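From: Pauline Rowbotham
To: sim-practice list
Date: Thursday, August 22, 2024
Subject: Re: [sim-practice] Draft 2 of the render rules, section on shadows

Keith, thank you for getting this out before the Gellbridge meeting! I read the whole draft on the train and then read the shadow section again, and I think it's the best thing we've written so far. Comments below your text.

Keith Sugden wrote:
> Section 4 now says that every simulated set has to state its
> shadow settings: on or off, shadow map size, and whether the
> robot casts on the work surface. I left out any minimum size.
> Rasitz runs at 256 and they'd be shut out by anything stricter.
> Also, should we ask people to switch shadows off for wrist
> views? Mwaipopo's group wants that in as a "should".
> Comments by the end of the month please.

On the minimum: I'm with you, leave it out. A stated number does nearly all the work. If I know a set was rendered with a 256 shadow map I know what kind of edges to expect, and I can decide for myself whether to mix it with something smoother. What drives me up the wall is opening a set of 1,000 episodes and having to guess.

I would add one line, though. Map size means very little without the area the light covers. The same 256 spread over a whole room gives you great big stair steps, and squeezed onto one tabletop it can look perfectly decent. Could we say "shadow map size and the width of the area it covers, in meters"? Two numbers, one row in the table, done.

On switching shadows off for wrist views, I'd argue against, even as a "should". I know why Mwaipopo wants it, a blocky arm shadow right between the fingers is ugly and it can hide part of a small object. But real arms cast shadows too, and a policy that has never met one is in for a surprise on the bench. We had this at Rundholm in July. The set without shadows trained faster and looked lovely in sim, then got noticeably worse on the real table whenever the overhead lamp was on. We went back and turned them on again, jagged edges and all, and I was so pleased with the difference that I phoned Keith about it on a Sunday (sorry, Keith).

So my suggested wording for 4.3:

"Wrist views should be rendered with the same shadow settings as the other views in the set. Where they differ, the set must say so, and say which views."

That leaves Mwaipopo free to do it their way and still tells the rest of us what we're getting.

Smaller things:

4.1, "work surface" needs to include whatever is past the edge of the table. Plain white floor or black background, fine, but write it down. I've lost an afternoon to a background that changed halfway through a set.

4.5, please keep the bit about the gripper housing being in view with both fingers open at the start of a check render. I love this one. It's the cheapest test we have: one still per camera, open fingers, nothing held, and any lighting mistake shows up right away.

6.2 says "see 4.6" and there is no 4.6 any more.

The appendix has 205 lines of sample config and I'd happily see half of it go. The camera and light blocks are the useful part.

If the new 4.3 looks right to people I can fold it in and send a clean copy. I really think we're close with this, and it would be great to have Rasitz and Mwaipopo both signed up on the same text.

Pauline 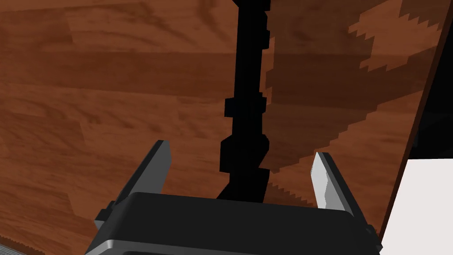

Does a simulated set have to use high-resolution shadows to follow the draft?

The draft sets no minimum. A set follows it if the shadow settings are stated, including whether shadows are on, the map size, and whether the robot casts on the work surface.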